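Junior interior designer, cafes and small restaurants — Grinora

We fit out places where people linger over one coffee for three hours, and we need someone who can draw a banquette that survives them. You'll work on the Bukero counters first.
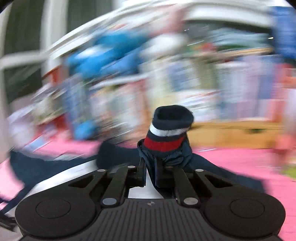 Applicants always ask whether they'll get to pick the chairs, and according to Hồ the answer is yes, after the plumbing drawings.

You should have 3 years in a studio and a tolerance for grout samples.
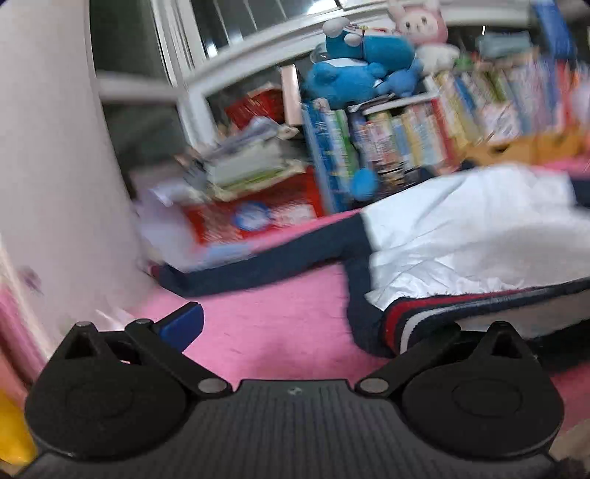
Pay is discussed at the first interview, before anyone gets attached. Send 9 pages of work, no mood boards, by August 30.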